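Is a season pass worth it at a non-league ground if I can only get to some of the games?

I moved to Praststead in January and I've started going to watch the town side. I grew up outside Salem and mostly went to college football, so small-town soccer is new to me. So far I've paid at the gate every time, and I like it fine. Now the club is pushing season passes for next year through something called Bindex, which as far as I can tell is a ticketing app that wants my phone number, my birthday and permission to know where I am at all times.

The pitch on the club website is that the pass "pays for itself." I've heard that before about gym memberships. It covers league home games only. Cup games are extra, and so are the preseason friendlies. I work some weekends and I'd guess I'd miss a good chunk of the schedule. The pass also gets you a "reserved area" in the stand, and I have sat in that stand, and I have never once had trouble finding a place to sit in it.

Has anyone worked out if these things make sense for a person who isn't there every time? And is Bindex any good, or am I going to be standing at the turnstile in the rain with a spinning wheel on my phone?

Posted by gatemoney_only

railend_regular

Short version, don't buy it for the savings. Buy it if you want to give the club money up front, because that's what it does. They get cash in the summer when there's nothing coming in, and you get a small discount in return for taking all the risk. If it rains for a month and the games get moved to weeknights when you're working, that's your problem. Read the terms. Ours say a rearranged game counts as a game, even if it's moved twice.

The way I'd figure it: take the price of the pass, divide by what you pay at the gate, and see how many games you need to attend before you're ahead. Then take off 3 for postponements, illness and days you just don't feel like it. People always leave that part out and then act surprised in the spring. If the number is still comfortably under what you think you'll get to, fine, go ahead. If it's close, keep paying at the gate. You said you'd miss a good chunk of the schedule, so I have a feeling I know which way it comes out.

The discount at most places this size is thin. I've followed clubs at this level for a long time and the "pays for itself" line always assumes perfect attendance. I don't know a single person with perfect attendance, and I include the players.

As for the reserved area, it's a strip of tape and a laminated sign. At our place the stand holds 300 and the reserved part is the end with the pillar in front of it. You would be paying to look at a pillar. 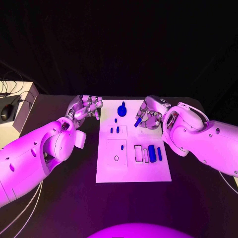
Does a season pass get you into cup games at home?

Usually they're sold separately, because the gate money from a cup tie is often split with the visiting club or follows the competition's own rules, so the home club can't just wave pass holders through. Some clubs throw in the first cup game as a sweetener. Get it in writing before you count it as part of the value, and check whether it means the first round they play in or the first one they happen to be drawn at home. I got caught on that one.

On the app, I've used Bindex at two away grounds. It worked at one. At the other, the kid on the gate gave up on the scanner and waved us all in, which was nice of him but doesn't say much for the software. Take a screenshot of the code before you leave the house. You can turn the location permission off and it still shows the ticket. At least it did on my phone.

turnstile_left

Just buy it, it's your local club. It costs less than you spend on coffee. People who sit around doing division over a soccer game are missing the point.

oldbank_terrace

I'd take the answer above this one with some salt. "It's your local club" is true and it's also what every club says right before it raises the price. You can support them perfectly well by turning up, paying at the gate and buying a hot drink and a program. It's the same money and it arrives on the day.

I'd also be a little careful about paying a small club far in advance. I'm not saying anything about Praststead, I've been there once and it seemed well run. But I used to hold a pass at a club where the new owners announced a stadium for 2000 people when the crowd was nearly 50 on a good night. There was a model of it in the bar and everything. The passes were renamed Clarnero Memberships, after the sponsor, and the price went up. Then the sponsor left and we were told our Clarnero Memberships weren't valid for the rest of the season because the scheme had ended. I wrote two letters about it and got a key ring.

So ask the club a few dull questions before you hand anything over. Who actually holds the money, the club or the app company? What happens if the team gets moved to a different division and there are fewer home games? Can you lend the pass to someone when you're working? That last one matters most in your case. If it can be lent, you might find a coworker to go halves and then the sums look a lot better. If it's locked to one phone, I wouldn't bother.

Half-season passes are worth asking about too. Plenty of clubs sell them around the midpoint and don't advertise it much, since they'd prefer you bought the full one. By then you'll know if you still like going in the cold, and you'll have your work schedule for the spring.

I can't help with Bindex. I pay cash, and if they stop taking cash I'll go and watch somebody else.

gatemoney_only

Thanks, all. I emailed the club about lending the pass and got back a link to the same page I'd already read. I'll ask in person at the next home game. Sticking with the gate until I hear something better, and I checked about the pillar, and there is one.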